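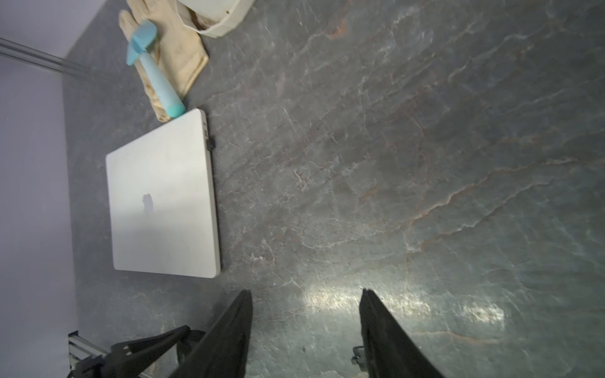

Why do I keep a diary in English, when I could write it so much faster in my own language?

I think it is for the slowness. When I must look for each word, I cannot run away from the thing I am writing. Mrs. Selvanayagam, my first teacher in Jovbridge, told us to write one page every evening, even a stupid page. Many of mine are stupid, but I have kept the habit.

8 November 2018

Rain since the morning. I woke before the alarm and lay thinking about the choir. Tonight was the first rehearsal with the new music, and I had not learned my part. I had told Ho-yin that I had. It was a small lie, and he is a kind man, so it bothered me more than it should.

At breakfast I put the score against the teapot and tried to read it while I ate. The alto line in the second piece jumps in a way I do not like. It goes up a sixth, stays there for one long note, and then comes down by half steps, like somebody who goes down the stairs in the dark. I sang it quietly until the neighbor's radio started, and then I lost the pitch and had to look for it again.

The letter from Meneo came at last. They ask 3,025 for the repair of the roof, and 800 must be paid before they begin. I read it two times and then I put it under the fruit bowl. I will call Tania tomorrow, because she had the same work done on her house in April and she will know if this is a fair price. My father would have gone up the ladder himself, with his bad knee and his cigarette. I am not my father. 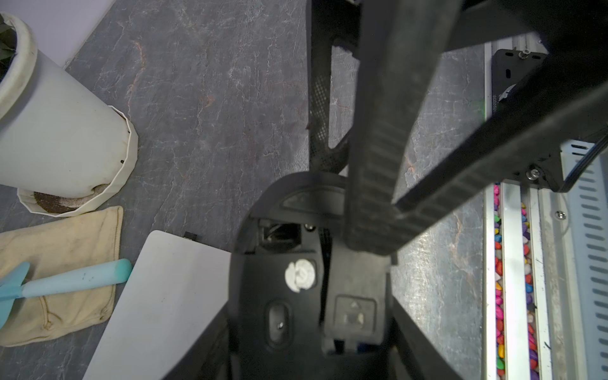 In the afternoon I walked to the post office with the parcel for my sister. The line was long and the woman in front of me had forgotten the house number of her own son. She laughed at herself, and then I think she was a little ashamed, so I told her that I once forgot the word "envelope" at that same counter and had to draw one with my finger in the air. She liked that. We talked until her turn came. She grew up in Casen, near the old mill, and she misses the bread there.

I bought pears on the way home. They are still hard. I will leave them on the windowsill for a few days.

The rehearsal was at seven. Fotis Alexiou conducted us standing on a wooden box, and he made the altos sing alone, of course, the one evening when I wished to hide behind the tenors. I came in too early at the sixth. He stopped, looked at nobody in particular, and said, "Again, and wait for it." The second time I waited and the note was there, quite easy. Rajitha, who sits on my left, touched my sleeve with her pencil. I was as happy as a child!

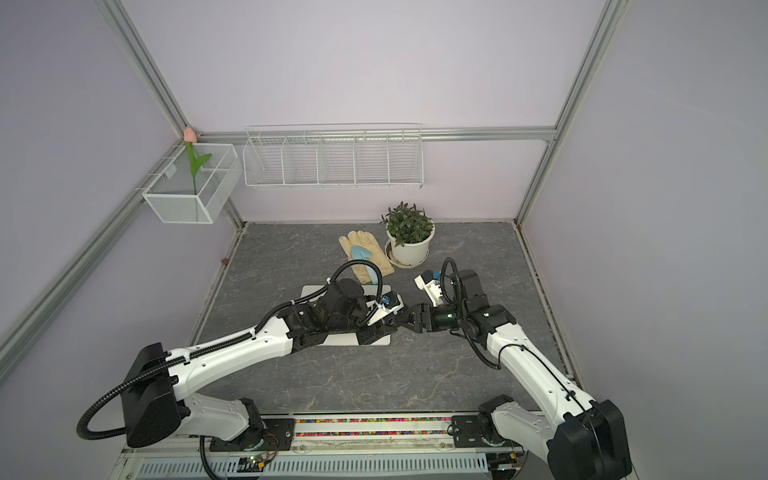

After that we worked on the breathing. Fotis wants us to take the long phrase on the last page in one breath, and he says it is possible if we do not spend everything on the first word. I could not do it. Ho-yin could not do it either, and he has sung for much longer than I have. We agreed to breathe in different places so that it will not be heard.

In the break I told him the truth about my practicing. He said he had guessed it from my face when I took off my coat. Then he gave me half of his ginger cake, and we spoke about the Ekanayake concert, where we both want to go if there are still tickets in the balcony. I must ask for them tomorrow before lunch.

Now it is late and the rain has become softer. I can hear one drop falling in the bucket upstairs, then a long pause, then another. I looked up "drip" and "drop" in the dictionary and I am still not certain which one I am listening to.

Tomorrow: call Tania, tickets, lamp oil, page four of the score.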